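July 27, 2023

Back room, general notes. Brick wall still brick, shelves still white.
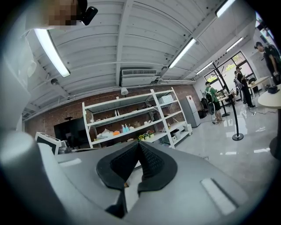 Chie's position is that the shelving should have gone against any wall but the brick one, and that she said so in April. She may have. The April pages of this notebook are mostly about the kettle.

Anyway, it's staying. Moving it would mean emptying it, and emptying it would mean finding out what we own. Four open shelves, to be used as follows until somebody objects in writing:

Top: Widetier bins, lids on. Things we need twice a year.
Second: tape, labels, cable ties, the good scissors. The good scissors live here. They do not live in Mio's coat.
Third: Hirby boxes, newest to the left.
Bottom: heavy stuff. Aoi wants the paper stock down there too and I've given up arguing.

Lights. With all the tubes on, the glossy label stock glares so badly you can't read your own handwriting, which in my case is a mercy. Natsumi tried sorting with only the window end lit and did 40 labels before she complained. I did 12 – but I complain early.

AC. The wall unit points its air at whoever stands in front of the shelves, and the loose labels go with it. Fan on low while sorting. Whoever set it to 18 again, I know it was you, Tomoyo.

Label roll: counter read 1,801 at start, 2,147 at close. So 346 used, for a batch of 300. The other 46 are stuck to the bench, the bin, my sleeve and one of Chie's folders, where I'm leaving it to see how long it takes her.

Matsuda order came short again, no corner brackets. Emailed them. Emailed them again after lunch in a slightly different font.

To do: paper stock to bottom shelf (Aoi). Second pair of scissors. Ask Chie where she'd have put the shelves, then don't write it down.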